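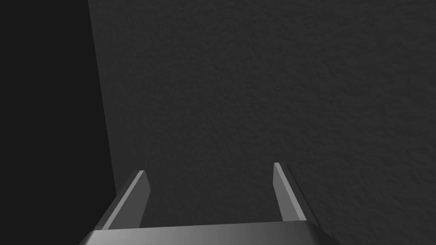

Sharpening Kitchen Knives on a Whetstone

A decent knife goes dull slowly enough that most people get used to it. If a ripe tomato needs a sawing motion, or an onion slides away when you press down, the edge is gone. A whetstone will bring it back in less than half an hour, and once you have done it a few times the job takes half that.

What you need

One combination stone, coarse on one side and fine on the other. 1000 grit on the coarse side and something between 3000 and 6000 on the fine side will handle nearly any kitchen knife. Cheap stones with no grit number on the box are usually very coarse and wear hollow quickly.

A damp dish towel, folded flat, to go under the stone. A rubber stone holder does the same thing.

A bowl of water and a second towel for wiping the blade.

A permanent marker, any color.

Oil stones work too, but pick oil or water and stay with it. A stone that has had oil on it will not take water properly afterward.

Before you start

Read the slip that comes with the stone. Some need to soak until the bubbles stop, usually 10 to 15 minutes. Others are "splash and go" and only want a few drops on top. Leaving a splash and go stone in a bucket overnight can soften it. I did this with a Fivden stone and the top turned to paste.

Wash the knife and dry it. Run a cotton ball lightly along the edge from the heel to the tip. Anywhere it catches, there is a chip or a burr, and that part will need more time.

Put the stone on the folded towel with the short end facing you and push it with your palm. It should not move at all. If it does, wring the towel out and fold it again.

Setting the angle

Most Western kitchen knives are ground somewhere between 15 and 22 degrees per side. Japanese knives are often lower. If you don't know what yours is, match what is already there instead of guessing.

This is what the marker is for. Color the bevel on both sides, right down to the edge. Take two light strokes on the stone and look. If the ink is gone only at the very edge, your angle is too steep, so lower the spine. If it is gone only up near the shoulder, raise the spine a little. When the ink comes off evenly across the bevel, that is your angle. Color it again as often as you like.

Clip-on angle guides are sold for this. They are fine for learning, although the one I bought scratched the side of a Drikmont chef's knife, so put masking tape under it.

The coarse side

Lay the heel of the knife on the far end of the stone with the edge facing you. Hold the handle in your right hand and rest two fingertips of your left hand on the flat of the blade, just behind the edge. Pull the knife back and push it forward along the stone, keeping the spine at the same height. The pressure should be light to medium, around what you would use to wipe a counter.

Work one section at a time – heel, middle, tip. At the tip, lift the handle very slightly to follow the curve. This is the place where most people round off the point, so go slowly.

A gray mud will build up on the stone. Leave it there, it helps with the cutting. Add a few drops of water when the surface starts to look dry.

Keep going until you can feel a burr on the opposite side. Drag your thumb off the spine and away from the edge, never along it. The burr feels like a faint rough lip. It has to run the whole length of the blade before you turn the knife over. Do the second side the same way until the burr moves back across.

The fine side

Rinse the knife and flip the stone. Repeat both sides with less pressure and fewer strokes. Then alternate, one stroke per side, for ten or so strokes, with only the weight of the blade. This takes off most of the burr. What is left will come off on a leather strop, a piece of denim pulled tight, or a folded sheet of newspaper laid over the stone. On a strop, always move with the edge trailing.

Testing

Slice a sheet of printer paper held up by one corner. A clean cut from heel to tip means you are done. If it snags in one spot, go back to the fine side for that section only. A tomato is a good second test. Please don't test on arm hair, which tells you very little and is a bad habit around children.

Looking after the stone

Stones dish in the middle. Draw a pencil grid over the surface and rub it on a flattening plate, or on wet 220 grit sandpaper taped to a piece of glass, until the pencil marks are gone. Every third or fourth session is often enough for a home kitchen.

Let the stone dry on its side at room temperature for a day or two before it goes back in the box. Don't put it in the oven or on a radiator. It will crack.

Keeping the edge longer

Use a wood or soft plastic board. Glass and stone boards will ruin an edge in one meal.

Scrape chopped food off the board with the spine of the knife.

Keep knives out of the dishwasher and out of loose drawers. A magnetic strip or a slotted block is best.

A few passes on a honing rod each week will straighten the edge between sharpenings. It won't sharpen a dull knife.

Leave serrated knives to someone with the right tools. A tapered rod can touch up each scallop, but it is slow work.

From readers

Declan Maihi writes that he practices on an old paring knife every March before doing the good ones, which is sensible if you only sharpen once a year.

Leszek Ostrowski asks about ceramic blades. A regular whetstone won't cut them. They need diamond, and a chipped one is usually better sent back to the maker.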